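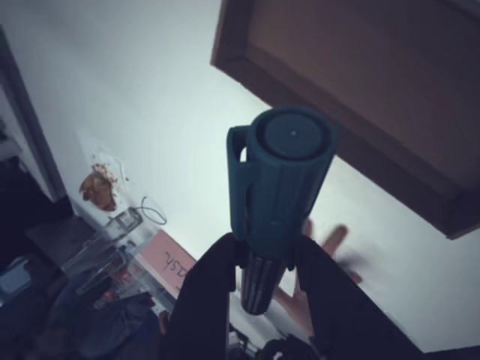 Stains on painted drywall -- notes from the hallway

July 21, 2022

The white wall in the hallway has had a brownish mark on it for longer than I care to admit, with a scatter of small reddish-brown specks around it. The area surrounding the mark is slightly lighter than the rest, the usual sign of cleaning with something too strong. I spent part of an evening on it and am writing down the procedure for the next wall.

The paint is Gellum flat white, bought in January. Flat paint has very little binder at the surface, so it burnishes under pressure and lets go of pigment when scrubbed. Melamine sponges are out. So is anything with bleach in it.

Procedure:

Dust the wall with a dry cloth. Mix one part dish soap to 16 parts lukewarm water. Dampen a white cotton cloth, wring it hard, and hold it flat on the mark for 5 minutes without rubbing. Blot with a dry cloth. Repeat up to 4 times, then let the wall dry overnight before judging the color. Damp flat paint reads darker than it is.

Move anything near the baseboard first. I keep a clear plastic container there and it collects drips. Loose cable should be unhooked or taped up out of the way; a hanging loop will drag across a damp patch and leave a gray line.

If the mark survives, stop washing. Spot-prime with a shellac-base primer, feather the edge with a nearly dry brush, and touch up from the original can. Tullio Morelli, who painted most of the house, says to roll the touch-up with a small foam roller, as brush texture shows in side light. I agree with him on flat finishes and less so on eggshell.

The brown door trim is a separate job. It gets wax, and wax on the wall is worse than the stain.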